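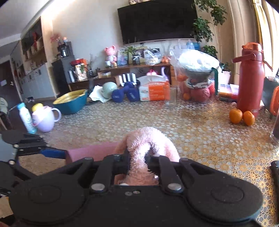

Pink plush in the jaws, dusty-pink cylinder behind.

2019-04-14

Swatch day, again. Cast on 60 stitches in the Calside wool on the 6 mm needles, knitted a respectable square, measured it, and got a gauge that would make a fine sweater for a pony. Dropped to 50 stitches for the body repeat and it's closer. The Calside label promises "generous drape," and I should have read that as a warning.

The Medevis cotton blend behaves better but splits if you look at it sideways. Blunt needles only. I had the sharp ones out of habit and spent most of a row stabbing individual plies. Rows 4 and 5 of that swatch are best viewed from across the street.

Stash count for the shared cupboard came to 508 balls, not including the bag of Plaltis odds and ends on the bottom shelf, which I have decided are stuffing. We said in December that we would buy no more until it was under control. I bought the Valcárcel sock yarn anyway. It was the last of that green, and it's very small.

Notes on the Valcárcel: lovely to knit, bleeds like mad. First soak turned the sink the color of pond water, second soak the same, third a bit paler. Do NOT put it next to cream. If you borrow it for stripes, soak it by itself first, and please use the old towel.

Cable chart, page two: the key has left and right crosses swapped. I've penciled the fix on our copy. Anyone who already knitted from it has a mirror-image cable, and I suggest calling it a design choice. I have.

Still to do: block the Calside square and measure it again, wind the green, find the other 6 mm tip. It was in the tin, and now the tin has three stitch holders and a cough drop.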